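Brurkard Home Supply
Furniture Care > Oils and Waxes > Tables

Reren Table Oil, Clear Matte

$54.00
In stock
Ships from our own shelves
Add to cart
Add to wish list
Compare

Finish: Clear Matte
Also available: Clear Satin, Milk, Honey, Smoke, Black

Overview

Reren Table Oil is a wipe-on, wipe-off finish for bare or previously oiled wooden tables. It soaks in, it hardens, and it leaves the wood looking very much like wood. If you were hoping for a mirror shine, please see our lacquer section, and please send a photo when the first scratch arrives.

We have sold this oil longer than we have sold most things, and we still get asked whether it is "worth it." It's a can of oil that costs more than dinner. What you get for the money is a surface you can fix yourself, one patch at a time, on a weeknight. A lacquered table with a white ring on it is a project. An oiled table with a white ring on it is a rag, a spoonful of oil, and the length of one podcast.

Clear Matte is the shade we sell most. It darkens pale wood a little, about as much as a damp cloth would. Customers who want no darkening at all should look at Milk, which has a touch of white pigment in it and keeps ash, maple and birch closer to how they looked in the store. Customers who want a lot of darkening should look at Smoke, and then look at it again on a scrap piece before doing anything rash.

What it's for

Kitchen tables, dining tables, desks, benches, shelves, and the top of that dresser where everyone drops their keys. It works on solid wood and on real veneer, though veneer should be sanded as if you were petting a nervous animal.

What it's not for

Floors. Decks. Anything outdoors. Anything already coated in polyurethane, lacquer or varnish, where the oil has nowhere to go and will sit on top being sticky until you apologize to it with mineral spirits. Laminate isn't wood, whatever the label said.

We also don't recommend it for cutting boards. The maker sells a separate board oil for that, and we stock it two shelves down.

How to tell what's on your table now

Put a drop of water somewhere nobody looks. If it sinks in and leaves a dark spot, the wood is bare or thirsty and you can go ahead. If it beads up and sits there, try a fine sanding pad on the same spot. Oil and wax come off as a soft smear. Varnish comes off as white dust, and a lot of it, and you'll need to strip or sand all of it before this product will do you any good.

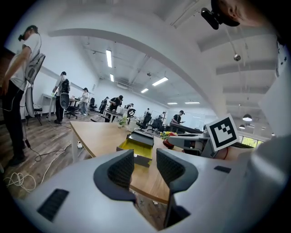 Light wood, a rounded edge, and the usual things on top.

Rounded edges deserve a word. They are kind to hips and small foreheads, and they are where most people go wrong with oil. The curve collects a little extra from the rag, the extra slides under, and it dries there in a row of amber beads that you'll find with your fingertips at some future dinner. Wipe the edge last, wipe it dry, then get down on the floor and wipe underneath. Yes, on the floor.

Directions

Clear the table completely. Sliding everything to one end and doing "half now" gives you a table with a line across the middle.

Sand with the grain, going no finer than the pad in the kit. Over-polished wood closes up and refuses the oil. Vacuum, then wipe with a barely damp cloth and let it dry.

Stir the can. Shaking makes bubbles, and the matte agent settles at the bottom whether or not you believe in it. Scrape the bottom with the stick.

Pour a puddle the size of a fried egg and spread it with a Roltlow pad or a lint-free rag. It should look wet all over with no dry islands. Work in sections you can reach without climbing.

Wait 5 minutes. Add more wherever it has gone dull.

Wipe off everything. This is the step people skip, on the theory that more oil left on top means more protection. It means a tacky table and a phone call to us. Wipe until the rag slides and comes away nearly clean, then turn it over and wipe again.

Leave it overnight. Apply the second coat the same way, using less. Bare wood needs 2 coats. A table that is just tired needs one.

Light use after a day. Keep water, hot dishes and tablecloths off it for 6 days. You can eat at it during that time if you're neat, and you know whether you are.

A serious note about rags

Oily rags can heat up as they dry and catch fire by themselves. Please don't ball them up in the trash. Soak them in water and seal them in a metal can, or spread them flat outdoors, away from anything you like, until they're stiff. We are rarely solemn on these pages. We are solemn about rags.

Living with it

Wipe spills when you see them. Clean with a damp cloth and a drop of plain soap. Skip sprays that promise lemon, since most of them leave silicone behind, and silicone is the one houseguest that oil can't share a room with.

Plant pots need a saucer, and the saucer needs a felt or cork pad. Unglazed clay sweats, and it will sign its name on your table in a neat black circle. Fruit is fine until the piece at the bottom gives up. Iron pans plus water plus oak makes a blue-black stain that has nothing to do with the finish and everything to do with chemistry. We can sell you something for that too.

Expect to recoat the busy end of the table every January or so. There's no need to do the whole top. Scuff the dull part, oil it, wipe it, and feather out toward the good part. By the next morning you shouldn't be able to find the join.

Compared with Nuttall Hard Wax

We carry both and are asked about this daily. Nuttall is a paste. It builds up faster, resists water a bit better in the first year, and feels silkier. It's also harder to patch, and a hot pan will leave a print in it that you can read like a newspaper. Reren sits in the wood and shrugs off heat better, though red wine left overnight will win against either.

If your household has coasters and uses them, buy Nuttall. If your household owns coasters, buy this.

Details

Base: plant oils with a drying agent and a matting agent
Sheen: matte
Smell: walnuts and a faint hint of garage, gone in a few days
Cleanup: mineral spirits for tools, soap for hands
Coverage: one can does around 5 ordinary kitchen tables, or one farmhouse table owned by someone with a heavy pour
Storage: lid on tight, upside down for a second to seal, then right side up, out of the cold
Opened can: good until it skins over. A thin skin can be lifted off. A thick skin is the end.

Questions we get

Can I put it over the old stuff?
Over old oil, yes. Over old wax, only once the wax is gone. Over varnish, see above, with our sympathy.

My table feels rough after the first coat.
The grain has lifted, as grain does. Rub it lightly with the fine pad once dry and carry on.

My table is sticky.
You didn't wipe it off. Rub a little fresh oil over the sticky part to loosen it, wait a moment, then wipe as if company were coming.

Will it match my chairs?
We haven't met your chairs. Order the sample sachets, which include all 6 finishes, and try them on the underside of a seat.

Can I return an opened can?
No. Unopened cans can come back in the box they went out in.

Customer reviews

"Bought this for a maple table my sister handed down with what she called 'patina,' meaning nail polish. Sanding took most of a Saturday. The oil took less time than finding the rags. I ignored the part about wiping underneath the edge and now have the beads, exactly as described, so I can't even be mad. Matte really is matte. Would have liked a smaller can." – Gemma Cheetham, 18/03/2018

"Good oil. Smells fine. The directions are too long and I read them twice."

"Got the Honey shade by mistake and kept it. My husband thinks it's a new table. I've let him."

Reply from Brurkard: Thank you all. We have asked the maker for a smaller can and will go on asking.

Often bought together

Roltlow applicator pads, pack of 2
Fine sanding pads
Reren Board Oil
Metal rag can with lid – please

Back to Oils and Waxes
Shipping and returns
Contact the store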